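4.2 Packing task and grasp monitor

We tested the planner on a packing job that needs both arms. The items go into an open white case on a wooden table, and the two arms must share the space above it. Planning runs in Julance, our motion layer, and the Lozano monitor watches each grasp. 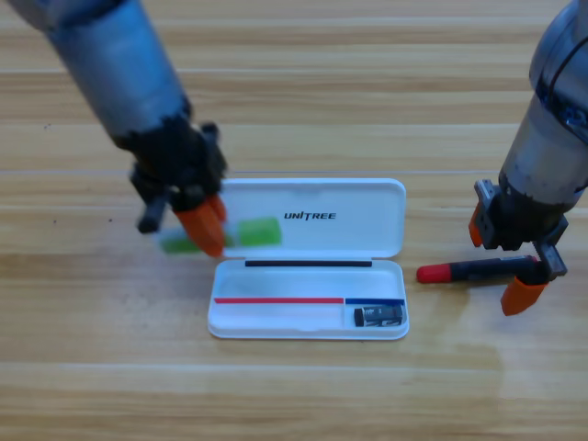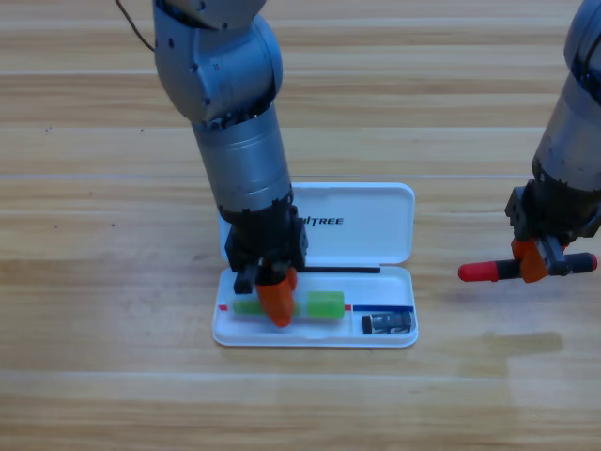 Figure 6. Two moments of the packing task. One arm handles the green object at the case while the other holds a long item with a red cap to the right of it.

Julance gives each arm its own queue and locks the volume over the case. An arm without the lock keeps its item level at a hold pose outside that volume. The lock is released only after the fingers have opened and the wrist has cleared the rim.

Fast motion was the main problem for perception. The green object smears when the arm moves, as in the first picture of Figure 6, and the pose estimate drifts toward the trailing edge. Lozano therefore drops any estimate made above a set joint speed and uses the arm kinematics until 2 steady estimates agree.

The lid needed a separate rule. Its angle is estimated again before every approach, and the planner treats it as a thin obstacle with a margin of 9 mm.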